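October, studio B, evening entry

Continued with the mix of the Kuvonetti single, third day. Tarcísio came at the beginning with the new vocal takes on a drive, and we listened to all of them before touching anything. The second verse is much better now. He sings it closer to the microphone and with less air, so the words are clear even when the strings come in. I marked take 9 as the main one and kept the old take only for the last word, where the new one goes a little flat.

The tempo stays at 94. Last week we tried it faster for the radio version and the singer could not place the long words in the bridge. I deleted the faster session from the desktop so that no one opens it by mistake, but a copy is still on the backup drive in the folder "Nillmont old".

Strings: I moved the cello line down in level and cut a little in the low middle. It was fighting with the piano left hand. The violins I did not touch. Gill wants them wider, but when I make them wider they disappear on a phone speaker, and most people will hear this song on a phone. I wrote him a message with two versions and he will choose.

Drums are still the weak point. The snare from the Zornton sample pack sounds good alone and too polite in the song. I put a second sample under it, very short, only for the chorus. Before the chorus there is now one beat of silence in the drums, and the voice goes in alone. Tarcísio liked this. I am less sure, I will listen again tomorrow with fresh ears.

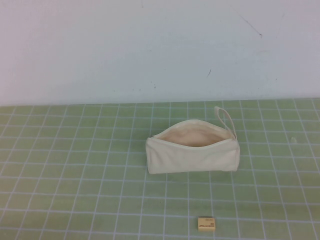
Should the reverb on the lead vocal be printed in the stems for Nillmont?

Send the vocal dry and put the reverb on its own stereo stem, with the same start point and the same length. Their engineer has his own taste for reverb and last time he asked us for everything again.

Stems must all start from bar one, also the ones that are silent for a long time. Names with the part first, then the song title, no spaces. I made this mistake with the backing vocals and had to export them twice.

Backing vocals: there are too many. We recorded them as a big group and I thought more is better, but in the last chorus the consonants come at different moments and it makes a noise like paper. I kept the low harmony and the high harmony, two tracks each, and muted the rest. I also cut the "s" sounds by hand on all of them except the first. Slow work, but the chorus is cleaner.

There was a ring on the lead vocal at 597 Hz, on the open vowels mostly. Narrow cut, three dB, and only when it gets loud. Above 2,000 Hz I left the voice as it was recorded. The old version had a boost there and it made him sound angry, which is wrong for a love song.

Left to do:
Gill's answer about the violins.
Instrumental version, and one version without the spoken intro.
Check the fade at the end, I think it starts one bar too early.
Ask Tarcísio how he wants his name written in the credits, with the accent or without. On the last single it was printed both ways.

Session saved as mix 7. Do not open mix 6, the piano is muted there and I do not remember why.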